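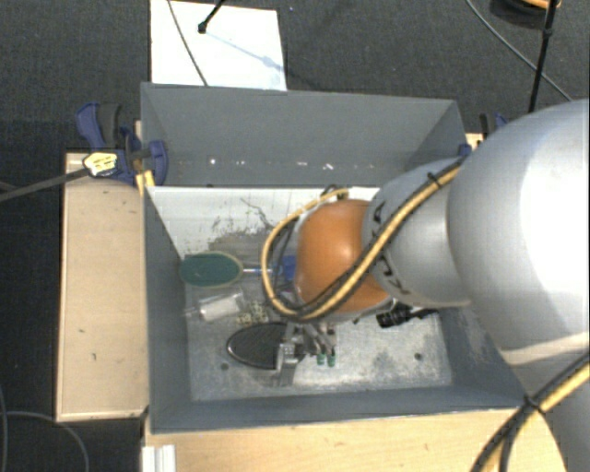 *Item 3: the large grey bin, with scuffs on the side wall*

**Prorstead stores meeting, September**

Present: Joelle Chamoun (chair), Jeanie MacBrayne (notes)

1. Notes of the last meeting agreed.
2. Corkance order: 50 labels arrived, 8 misprinted. JM to return them.
3. Grey bin: scuffs noted, no need to replace it. Small items to go in the shallow trays from now on. JC to tell Mekden.
4. Shelving quote of £400 accepted.

Closed 4.50 pm.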